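Bramwood共同工房 掲示板 > 製作記録 > 双腕アーム「Pradar」指先とカメラの相談

投稿者: w_michalski
投稿日: 22/6/25

皆様、はじめまして。Waldemar Michalskiと申します。Bramwoodの工房でロボットアームを2本作っております。日本語は大人になってから勉強しましたので、間違いがありましたら、どうぞ遠慮なく直してください。

製作の名前はPradarです。目的は、机の上の小物をつかんで、プラスチックのかごに片付けることです。産業用の速さは必要ありません。遅くても、物を落とさないことを大切にしております。

現在の構成は次の通りです。
アーム: 黒い塗装の自作ブラケット、関節は6軸
指: Wieczorek式の先が細い形(3Dプリント、黒)
カメラ: 手首に小型1台、机の横に固定1台
制御: 自分で書いたプログラム、200 Hz

困っているのは手首のカメラです。指が画面の下の左右に大きく入りますので、指先のすぐ近くにある物が隠れてしまいます。物の形の一部しか見えないとき、プログラムは中心の位置を間違えて計算します。先日は水色の小さい機器で何回も失敗しました。指を開いた状態でも、右の指の先が重なると、輪郭が短く認識されます。少し離れた黒い小箱のほうは、影も一緒に箱だと思われることがあります。

カメラを高くするべきでしょうか。それとも指の形を変えるべきでしょうか。ご意見をいただければ幸いです。 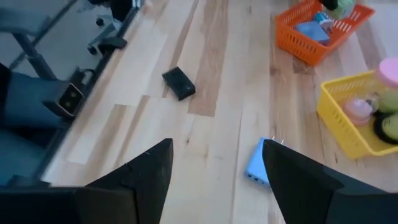 2 / 6 ページ

投稿者: ネジ山つぶし
これは指を削るほうが早いと思う。根元の幅がありすぎ。力がかかるのは先端と付け根だから、途中はもっと細くても持つよ。うちのは半分まで細くして一年使ってるけど折れてない。

投稿者: hanryu_k
ネジ山さんに反対です。細くすると横方向にたわみます。先が細い指でつかむとき、たわみは全部先端のずれになって出ます。
私ならカメラのブラケットを伸ばして、少し下向きにします。影の件は照明でかなり変わりますよ。天井の蛍光灯だけだと、時間帯や人の立ち位置で影の出方が違いませんか。

投稿者: ネジ山つぶし
ブラケット伸ばしたら今度はカメラが揺れるでしょ。手首の先に重りをぶら下げるのと同じ。どっちもどっち。

投稿者: w_michalski
お二人とも、早いお返事をありがとうございます。

まず、指の幅について。Wieczorek式の図面では、広い部分にばねを入れる場所があります。私はまだばねを使っておりませんが、後で使うつもりですので、細くすることに少し迷いがあります。

次に、ブラケットについて。一度、厚紙で長い試作品を作りました。揺れは目で見ても分かりました。厚紙ですから、公平な試験ではありません。アルミで作り直したら違うかもしれません。

照明の話はとても勉強になりました。机の板は明るい色ですが、一枚だけ濃い茶色の板があり、黒い物がその上に来ると境目が弱くなります。机に布をかけることも考えましたが、布はしわができて、指先が引っかかりました。

投稿者: まるた
横から失礼。かごの縁にぶつかる問題はもう解決しましたか? 格子のかごって指先が穴に入りますよね。私はそれでサーボを一個焼きました…。

投稿者: w_michalski
まるた様、ご心配ありがとうございます。サーボは残念でしたね。

私のかごも格子の穴がありますので、同じ危険があります。今は、かごの上では必ず高い位置まで上がり、それから真下に降りるように動かしております。電流がしきい値の312 mAを超えたら止まります。この値は試しながら決めたもので、理論はありません。

さて、透明な物も試したくなりまして、両方のアームを砂時計に近づける練習を始めました。大きい砂時計は上と下が黒くて、途中がガラスです。固定カメラで見ると、ガラスの向こうに黄色のかごがありますので、色で探す方法は使いにくいです。小さいほうはピンク色のふたが目印になりますから、まだ簡単だと思います。

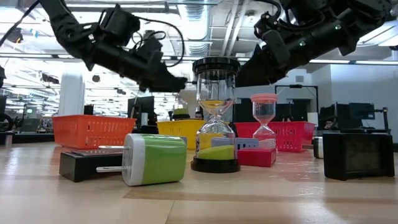 それで、つかむ場所をどうするかが次の質問です。私の考えは、片方のアームが上の黒いふたを軽く押さえ、もう片方が下の黒い台をつかむ、という方法です。ガラスには触りません。しかし、2本のアームが近いと、肘の部分がぶつからないように経路を計算しなければなりません。今の計算は単純で、それぞれのアームを太い円柱だと思うだけです。安全ですが、通れる場所がとても少なくなります。

もう一つ、つまらないことですが、黒い箱の上面は光沢があり、蛍光灯が映ります。映った光を、プログラムが白い物だと言うことがあります。

投稿者: hanryu_k
砂時計は片手で十分だと思います。くびれの少し下なら重心に近いし、指先にゴムを貼れば滑りません。2本使うと、互いに押し合って倒すほうが心配です。

投稿者: ネジ山つぶし
いや、そこは両手でやらせてあげようよ。せっかく双腕なんだから。ガラスのくびれをつかむのは俺は怖い。割れたら砂と破片の掃除だぞ。

投稿者: hanryu_k
掃除が怖いなら、最初は割れない物で練習するのが筋では。プラスチックのボトルに砂を入れれば、重さの条件は近くなります。
光の映り込みは、レンズに偏光フィルムを貼ると減ります。角度を回しながら、一番弱くなる所で止めてください。暗くなるので露出の調整も必要です。

投稿者: まるた
円柱の件、私はリンクごとに小さい球を並べる方式に変えました。計算は少し重くなるけど、肘のあたりがだいぶ楽になります。Brarntonのライブラリに球だけのモードがあるので、そこから始めるのがおすすめ。説明書は英語しかないです。

投稿者: w_michalski
皆様、たくさん教えていただき、ありがとうございます。

球の方法を先に試します。英語の説明書は大丈夫です。日本語の説明書より、少し速く読めます。

砂時計につきましては、hanryu_k様のボトルの案に賛成いたします。ただ、くびれの下をつかむことは、やはり遠慮したいです。私の指先はまだ硬いプラスチックのままで、ゴムがありません。ネジ山つぶし様と同じ気持ちです。

指の形は、ばねの場所だけ残して、外側の角を斜めに削った物を印刷してみます。ブラケットはその後で考えます。二つを同時に変えますと、どちらが効いたか分からなくなりますので。

一つだけ日本語の質問です。「どっちもどっち」は、「両方よい」という意味でしょうか、「両方悪い」という意味でしょうか。辞書を読みましたが、自信がありません。

投稿者: ネジ山つぶし
両方ダメのほう。すまん、口が悪くて。
外側を斜めに削るのは賛成。ついでに内側の面に浅い溝を入れとくと、あとでゴム貼るとき楽だよ。深さは貼るゴムの半分くらいで。

投稿者: まるた
10月の工房公開には間に合わせる予定ですか? 砂時計を運ぶところ、ぜひ見たいです!

投稿者: w_michalski
はい、10月に出したいと思っております。砂時計が無理でしたら、小箱をかごに入れるところだけお見せします。溝の件、図面に加えました。ゴムの厚さは何ミリがよいでしょうか。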